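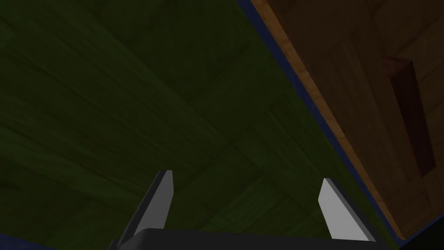
Rescombe puts simulation ahead of robot purchase

Rescombe will spend the first part of its robotics budget on simulation work and leave the hardware order until February, the company said in a note to staff. The plan covers 2 two-armed robots for tidying bedrooms in its furnished rental units.

The original proposal had both machines arriving together, with testing to start on delivery. Under the new schedule, the team will first work through drawer and bedding tasks in a simulated room, then write the purchase specification from what it learns. Reach, gripper type and mounting height are all still open.

Zustivia, which supplies the simulation software, has set aside time for around 800 runs before the specification is due. License fees come out of this year's budget. The robots themselves, spare gripper fingers and a service contract will go into the next one. 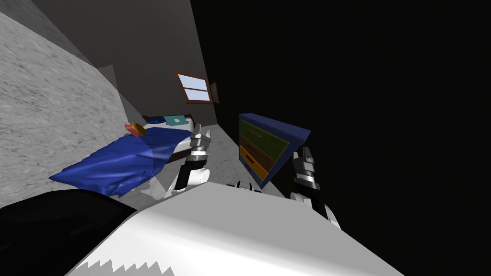

Américo Brandão said the change should keep the company from paying for arms it can't use. Drawers were the item he worried about most, he said, and a short reach would show up there before it showed up anywhere else. He would also like the quote to list grippers separately from the arms, so that one can be changed without reopening the whole order.

The specification will be built around a small set of tasks. Opening a drawer and closing it again is first on the list, followed by picking up a blanket or cloth and putting small objects away.

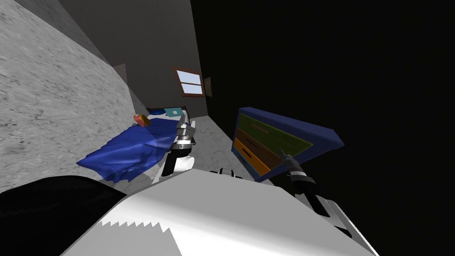
Each task will be tried with more than one furniture layout - the rental units are not all furnished alike, and a robot that needs a wide clear floor would be ruled out early. Results will go into a single sheet that vendors can see when they bid.

Lourenço Aguiar, who prepared the budget, has asked vendors to price delivery, installation and training as separate lines. He has also asked for a fixed price on the service contract for 2 years.

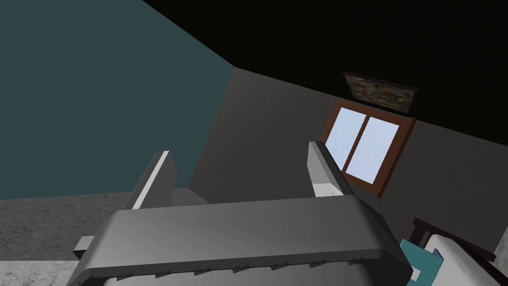 A simulated room with the gripper open.

The simulation budget has been approved. The hardware budget has not, and Rescombe has not said which vendors it plans to invite.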